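Mai, abends

Wieder ein Tag ohne Kaffee nach zwölf Uhr. Das ist jetzt die dritte Woche mit diesem Schlafprogramm von Ernora, und ich trage brav alles ein: wann ins Bett, wann Licht aus, wann wach. Die App bedankt sich jeden Morgen dafür, als hätte ich ihr etwas geschenkt. Heute stand da »Deine Schlafreife liegt bei 43«. Schlafreife! Ich habe zwanzig Minuten gesucht, was das sein soll, und in der Hilfe steht, der Wert ergebe sich aus »mehreren persönlichen Faktoren«. Aha. Gestern lag er höher, und da habe ich bis halb drei die Decke angestarrt.

Ich will dem Ganzen ja eine Chance geben. Im Büro schwören zwei Leute darauf, und beide sehen morgens tatsächlich besser aus als ich, wobei das schon vorher so war. Was mich stört, ist der Ton. Alles ist eine Reise, alles ist achtsam, und wenn ich mal vergesse, den Abend zu »reflektieren«, kommt um 22 Uhr eine Mitteilung, die mich natürlich genau in dem Moment wieder wach macht, in dem ich auf dem Sofa fast weg war. Habe die Mitteilungen jetzt abgestellt. Mal sehen, wie viele Punkte mich das kostet.

Mittags den Artikel gelesen, den mir meine Schwester geschickt hat, über das Magnesiumpulver von Cordero. 300 Milligramm vor dem Schlafen, in warmem Wasser. Unter dem Artikel dann ein Rabattcode, und damit war für mich klar, was für ein Artikel das ist. Bestellt habe ich es trotzdem nicht, obwohl der Finger schon auf dem Knopf lag. Man wird so weich, wenn man müde ist. Ich würde derzeit wahrscheinlich auch ein Kissen mit Mondsteinfüllung kaufen.

Der Nachmittag war zäh. In der Besprechung zweimal denselben Satz gesagt und es erst gemerkt, als alle nett genickt haben. Danach eine Runde um den Block, den Tipp hatte ich noch aus dem Kurs in Jalstead vorletztes Jahr: Tageslicht, und zwar draußen, auch bei Wolken. Von allem, was ich bisher probiert habe, leuchtet mir das am ehesten ein. Der Kurs hat mich damals 175 Euro gekostet, und behalten habe ich davon das Spazierengehen und eine Mappe, in die ich nie wieder hineingesehen habe.

Was mich eigentlich beschäftigt: Ich habe früher schlecht geschlafen und es hat niemanden interessiert, am wenigsten mich. Im Studium vier Stunden, dann Vorlesung, dann weiter. Seit ich den Schlaf messe, ist er ein Fach, in dem ich durchfallen kann. Ich wache um vier auf und denke als Erstes daran, was das mit dem Wert macht. Ob das der Sinn der Sache ist, wage ich zu bezweifeln. In der Ernora-Gruppe schreibt jemand, man müsse »durch diese Phase durch«, das sei bei allen so. Das kann man über jede Kur sagen, die nicht hilft. Wer aufhört, war eben zu früh dran, und wer durchhält und irgendwann wieder schläft, hätte vielleicht auch so wieder geschlafen. Im Mai schlafe ich übrigens meistens besser, das steht in meinen alten Heften, da gab es noch gar keine App.

Nachgeschlagen, weil ich es genau wissen wollte: Im Heft vom vorletzten Frühjahr steht dreimal »durchgeschlafen« und dahinter kein einziger Grund. Kein Tee, kein Pulver, nichts.

Abends dann die Übung »leere Fläche«. Man soll zehn Minuten auf etwas Ruhiges schauen und die Gedanken ziehen lassen. Das Telefon bleibt in der Diele – so weit halte ich mich an die Vorschrift. Nach gefühlt einer Minute war ich bei der Steuererklärung, danach bei der Frage, ob ich den Keller abgeschlossen habe (hatte ich), und am Ende bei der Maserung im Holz, die mir jetzt jedenfalls vertrauter ist als meine Atmung.
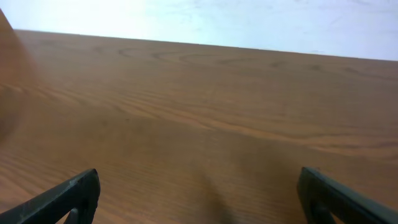
Holz und helle Wand, viel mehr Abendprogramm gibt es zurzeit nicht.

Zur Belohnung gab es in der App ein Abzeichen und den Hinweis, dass ich mit 1.000 Ruhepunkten die Klangreisen von Worow freischalten könne, sonst gegen Aufpreis. Regen auf Zeltdach, Zug bei Nacht. Den Zug bei Nacht habe ich umsonst, wenn das Fenster offen ist, und er hat mir noch nie beim Einschlafen geholfen.

Mein Plan für den Rest des Monats, hier festgehalten, damit ich mich nicht herausrede: weiter kein Kaffee am Nachmittag, weiter die Runde um den Block, Fenster auf. Die Werte schaue ich erst am Monatsende wieder an. Das Eintragen mache ich noch mit, bezahlt ist bezahlt, aber verlängert wird vorerst nicht. Kündigungsfrist nachsehen!

Jetzt 22:40 Uhr. Müde bin ich, das war ich allerdings um sieben auch schon. Spülmaschine läuft noch.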